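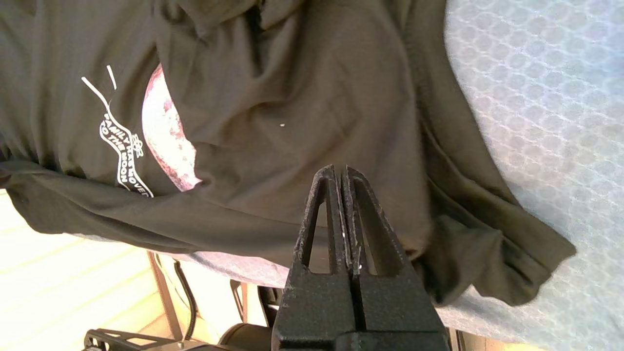
What has to be agreed before anyone starts a garment run on the bench?
The grip force limit, the start pose, the stop rule and who holds the stop button. All four go on the run sheet before the arm is powered, and the person at the button signs it.

October 26, 2022

Notebook, garment handling. Present: Gunvor Tangen, self.

Went through the practice notes again with Gunvor, as the Zeltix cell and ours have drifted apart. They write "home" for the parked pose, we write it for the pose over the mat. Agreed: "park" for powered-down, "ready" for over the mat, "home" not to be used at all. Old sheets stay as they are.

Force limit. Stays at 20 N at the fingertips for anything woven or knitted. Tamara wanted it raised for thick seams. I would sooner change the approach angle first and have told her so. If the limit is changed for one item it goes back before the next item is laid out, and the change is written on the sheet by whoever made it.

Start state. Garments are dropped on the mat from standing height and not tidied. No smoothing, no turning the print upwards. The dark T-shirt with the moon print and the "FAMILY HAS MOVED TO THE MOON" lettering is staying in the set. Most of what we had before was plain and pale, and tuning everything on plain pale cloth was a mistake I don't want to repeat. Dark cotton needs the exposure checked at ready pose before the first run – on auto the folds go to one flat black and the grasp point wanders. Lock exposure, write the value down.

Finger inspection. Written rule is every 7 days. In my view that is too long with cotton. Proposed wording:

- Look at both fingertips and the inner edges before the first run of a session.
- Lift off lint or white bits with tape. No solvent, no blade.
- Scuffs on the outer faces: note and carry on.
- Any burr that catches a cotton glove: take the pair off, tag it, fit the spare.
- After fitting a pair, redo the close-to-touch check before picking anything up.

Gunvor asked for the glove test to be done with the arm at park and drive power off. Added.

Mat. The textured mat gives enough under the tips that a pick slightly too low does no harm to the fingers. It also hides bad height calibration. So: touch-off is done on the bare table, never on the mat, and the mat offset is added afterwards. Two of us had been doing it the other way. Sheets up to run 438 should be read with that in mind.

Stop rule. Stop if cloth is wound round a finger, if the mat lifts, or if the garment goes over the side and is still held. A missed pick is not a stop, log it as a miss and let the sequence finish. Max 4 retries on one garment, then relay it. Nobody reaches in between retries, including to straighten a sleeve.

Cables. Keep anything loose out of the sweep at bench height. Berge's checklist has this as a yearly item, which makes no sense for a bench that gets rearranged as often as ours. Moved to start of session.

Logging. Priminer export still drops the free-text column. Until that is fixed, stop reasons go in the code column as well, using the short codes inside the cover of this book.

Open:
- Tamara to try the shallower approach on the double hem, limit unchanged.
- Gunvor to send the park/ready wording to Zeltix.
- Me: retype the run sheet with the inspection lines in it.
- Review the lot in December.

2 comments | 1 share

Related entries
Touch-off procedure, bare table
Exposure settings for dark cloth
Run sheet codes, stops and misses
Spare finger pairs: tagging and storage

Wulum workshop notebooks | Contact the workshop | Back to top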